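4.2 Demonstration at the Open Day

The Tronunier hand-held gripper was shown to outside visitors during the Dumemton open day on 2019-03-10. The purpose of the session was to observe how people with no training in robotics would handle the tool when given ordinary kitchen items, and to collect their comments before the main study began in May. Visitors were received in groups of up to 11 and were given a spoken introduction lasting three minutes. Each visitor could then try the tool at one of the tables. Participation was optional, and names were not recorded.

The items were chosen by the Prado project staff to cover both rigid and soft packaging. Rigid containers keep their shape when the fingers close, so the operator can plan the grasp from the outline alone. Bags of powder change shape under load, and the best place to hold them depends on how the contents have settled. Figure 3 shows one arrangement of the table, with the fingers open.
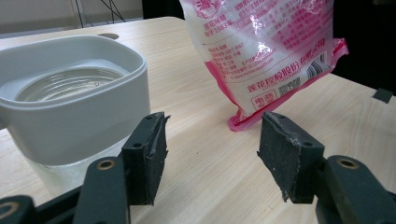 Figure 3. Gripper fingers with worn pads, a white plastic container (left) and a bag of white powder (right).

Visitors were asked to approach each item, close the fingers, lift it clear of the table and set it down again. No time limit was imposed. Staff offered help only on request and noted the type of help given. A total of 60 visitors completed the task with at least one item, and 100 attempts were entered in the Zatard log. Attempts by children were supervised and were left out of the analysis.

Comments were mainly concerned with the weight of the tool and the difficulty of judging finger position near the table surface. Several visitors also asked whether the condition of the pads affected the grip. The open day was not designed to answer this question, and pad wear is treated separately in Section 5.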